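August 6, 2025 – bench notes, Druvel fabric folding

Spent the morning on the cloth samples again. Imrie sent 24 pieces in April and they have been living in a drawer ever since, which does a piece of cloth no favors. Every one has a crease down the middle that considers itself permanent.

Pressed 11 of them before lunch. The iron is the same iron. It has two settings, nothing and scorch, and I have a feel for the half inch of dial in between. Lost one sample to scorch anyway. It's in the rag bin with the label still on, if anyone wants to check the batch.

Order of work, so I stop reinventing it:

Press, hang, leave alone for 80 minutes. Leaving alone is the hard part. Wolfram came by and smoothed two of them with his hand, so those two went to the back of the line.

Lay flat, face down. Face is the side with the stamp. Socorro says face is the side without the stamp. We have both been writing "face down" in this book for months, so treat any entry before today with caution. Stamp side is face from now on and I've written it on the drawer.

Edges first, middle last. If you flatten the middle first you get a bubble and chase it to a corner, where it becomes a worse bubble.

Sample 202 is the odd one. Springs back from any fold like it's been insulted. Tried it halved, then in thirds, then halved under the Skullwood catalog, the heaviest thing we own that has no other use. It sulked for a bit and opened up again.

After lunch, back to the marble top. I still don't love gray marble pattern under cloth, my eye keeps reading the veins as wrinkles.

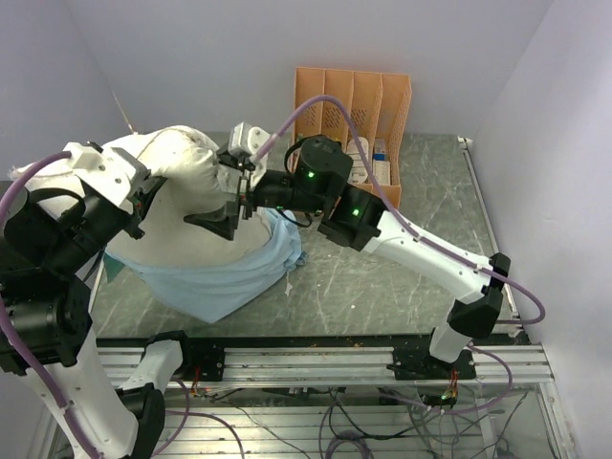 Meirion Prydderch: Have you tried 202 damp? I had a tablecloth like that and the only thing that worked was folding it slightly wet and leaving it overnight. Also, I'm fairly sure I wrote half of those "face down" entries and I meant the stamp side up. Sorry.

Noted. Will try it damp tonight, a few sprays and the catalog again. Drawer label stands.

Still to do: the rest of the pressing, new labels, ask Imrie whether 202 came off the same roll as the others.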